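# The Durnham kneeler seat (and why I finally gave in and stocked one)

I held out on garden kneelers for years. I had a folded-up feed sack, I had my knees, and I figured that was the arrangement. Then last October I put 200 tulip bulbs in along the front walk over one long afternoon, and when I went to stand up I had to crawl over to the porch rail first. So I ordered three different kneelers to try at home, and the Durnham is the one I kept and the one I now sell.

It's a simple thing. Flip it one way and you've got a padded kneeling board with two handles sticking up beside you. Flip it the other way and it's a low bench. The handles are what sold me! The other two had skinny ones that wobbled when I leaned hard on one side, and I always lean on one side (left knee, old softball business). These have a wide foot at the bottom, and they stay put even in the soft bed behind my shed where the moles have been busy.

The pad is thick and closed-cell, so it doesn't soak up water when you leave it out. And you will leave it out. Mine has spent more nights under the lilac than in the garage. I hose it off, lean it against the fence and that's the whole cleaning routine.

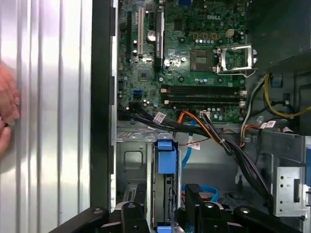 Now, the pouch. It comes with a canvas tool pouch that hangs off either handle, and I went back and forth about whether to like it. It fits a trowel, a hand fork, snips and a packet or two of seeds. It does not fit a bulb planter, at least not mine, which has a fat wooden grip. I hang the planter on the other side with a loop of twine and get along fine. If you want a bigger pouch, the Wolletti one clips right on, and I carry that too in green and a sort of oatmeal color.

My friend Gráinne Breathnach borrowed the kneeler for her raspberry patch in the spring and I got it back in June. She's a good bit taller than me and uses it mostly as a bench, for deadheading and for sitting with her coffee, and she thought the seat could be an inch higher. I'm short, so it's perfect for me - take that for what it's worth.

**The particulars**

- Steel frame with a dark green powder finish
- Folds flat with a push button on each leg
- Holds up to 250 pounds
- Pad lifts out, and replacement pads are sold separately
- Small canvas pouch included
- Item number 918

It's $34 with the pouch. Replacement pads are listed under spare parts, and I try to keep a few on the shelf.

A couple of things before you order. The push buttons are stiff when it's new. I worked mine in and out a dozen times at the kitchen table and they loosened up nicely. And open the legs all the way until they click, both sides, before you put your weight on it. I skipped the second click once and ended up sitting in the catmint.

I also get asked about the Taltosar rolling seat, the one with the big wheels. I like it for long straight vegetable rows, and it's lovely on a brick path, but in a crowded flower border it's a nuisance. There's nowhere to roll! For borders and bulbs I'd take the kneeler every time.

Orders go out in the morning, usually before ten. Jomar Tan does the packing for me, so if you want two sent to different addresses, put a line in the notes box and he'll sort it out. If yours shows up with a scratched leg or a button that won't move at all, write to me and I'll send another.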